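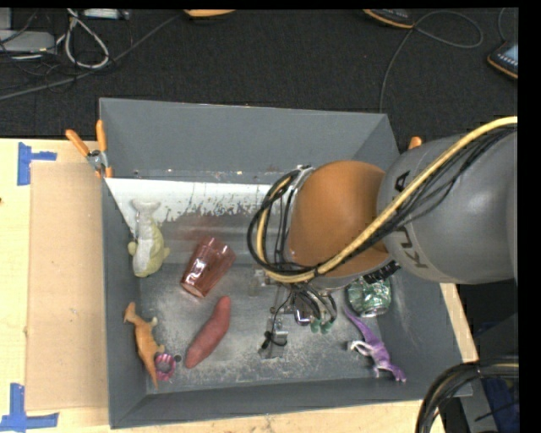 About Farkas

Print | E-mail
Reading time: 1 min

Farkas is an evening language school for working adults. Krisztina Kozma and Norbert Borbély started it with one rented classroom and 6 students, all of them learning Hungarian. We now teach Hungarian, Dutch and French to 200 students a year.

Classes meet at 6 p.m. and have no more than eight people. Liesbeth Van Loon runs the Dutch program and Lucienne Mallet teaches French — beginners and advanced. Orsolya Csizmadia handles enrollment and placement tests.

Our lending library has 1000 books, most of them given by former students. It is open to the public on Sunday afternoons.

New courses start in May. The placement test is free and takes 20 minutes. Call the office or stop in before class to sign up.

Print | E-mail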